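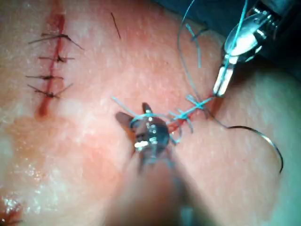

Interrupted stitches, quick version
Posted September 1, 2025 by Golnar Nazari

One stitch, one knot, cut, move on. Start at one end of the cut and work along.

1. Line up both tips, one each side of the wound. Don't grab the edges hard, they tear.
2. Needle in square to the tissue, follow the curve, out the other side. Same depth both sides. 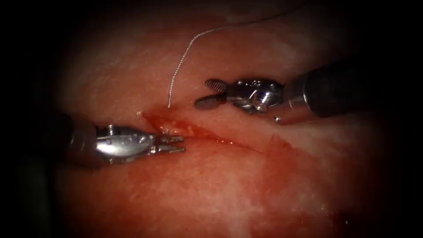 Instrument tips either side of the cut.

3. Pull thru, leave a short tail. Two loops, then one, then one the other way. Snug – not tight.
4. Trim. Pick up the clipped ends befor you go on, they stick to everything.
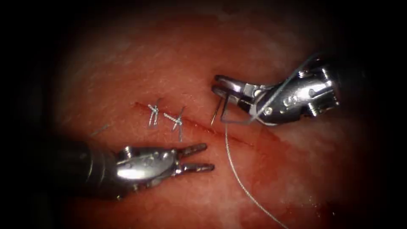
5. Next stitch, same spacing as the last. Edges should just touch. If they pucker, cut it out and redo.

Give it 30 minutes a day. Firouzeh Sadeghi's knot notes are on the Vamau page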